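Student Automation Program: Household Tasks Gallery

The Tekbridge Institute Student Automation Program presents work from its December term. Eight students completed the course, which met in the second-floor computer laboratory under the direction of Olga Antunes, with Myung-ja Bae serving as technical mentor. The term was devoted to manipulation in the home: the handling of small everyday objects in rooms that were designed for people.

All of the work in this gallery was carried out in simulation. Students were divided into two teams, named Zorness and Quintela, and each team was given the same collection of virtual rooms and the same arm controls. The program thanks the Tivel Fund for its support of the laboratory's computing equipment.

The course opened with a review of coordinate systems and joint limits. Students then wrote short programs that moved the arm between named positions and returned it to a safe height. Only after these programs had been reviewed by the other team were students permitted to work with objects.

The bathroom was the third room assigned, following the kitchen and the study. Many students expected it to be the easiest, as it holds fewer pieces of furniture. It proved to be the room that generated the most discussion at the weekly review. 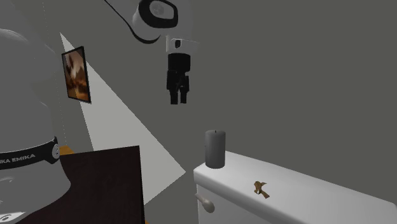 Small objects on a raised surface require a careful approach from overhead. Teams were asked to bring the gripper to a hold position above the target, pause, and confirm alignment before any descent was allowed. A program that skipped the pause was returned to its authors for revision, even when the attempt had otherwise succeeded.

A candle standing on the same lid as the target raised the question of clearance. The Zorness team favored a straight vertical descent with the fingers only slightly parted. The Quintela team preferred a wider opening and a longer path, and argued that the added travel time was a fair price for a more forgiving grasp. Both methods were accepted, and each team was required to defend its choice in writing.

Students were also asked to consider the irregular shape of certain items. A cube or a can offers the gripper two flat sides. An item with several points does not, and the direction from which it is grasped must be chosen before the arm begins to move. Ms. Bae devoted one full session of 90 minutes to this subject, using paper models that students could turn in their hands.

Each team was allowed 10 recorded attempts per room. Attempts were logged by the students themselves, together with the starting position of the arm, the version of the program in use, and a brief written statement of the result. Teams were not graded on their rate of success. They were graded on the quality of their records and on the changes they made from one attempt to the next.

"I would like a student to be able to open the log a year from now and understand every decision in it," said Ms. Antunes at the closing review. "Most of our class time goes to that, and I think it is time well spent."

The closing review was held on a Sunday afternoon and was open to families. Members of both teams ran their programs on the laboratory's main display and answered questions from visitors. Several guests asked how closely the simulated rooms match real ones. The students explained that surfaces in the simulation are plain and that lighting is simplified, and that a program developed under these conditions would need further testing before it could be used on physical equipment.

The program will be offered again in the coming term. The course is open to students who have completed Introduction to Programming or who have received written permission from the instructor. No previous experience with robotics is required. Returning students may apply to serve as reviewers, a position that carries partial course credit and requires attendance at each weekly meeting.

Applications are available at the Tekbridge Institute front office and should be returned to Ms. Antunes. Questions concerning the simulation software or laboratory hours may be directed to Ms. Bae.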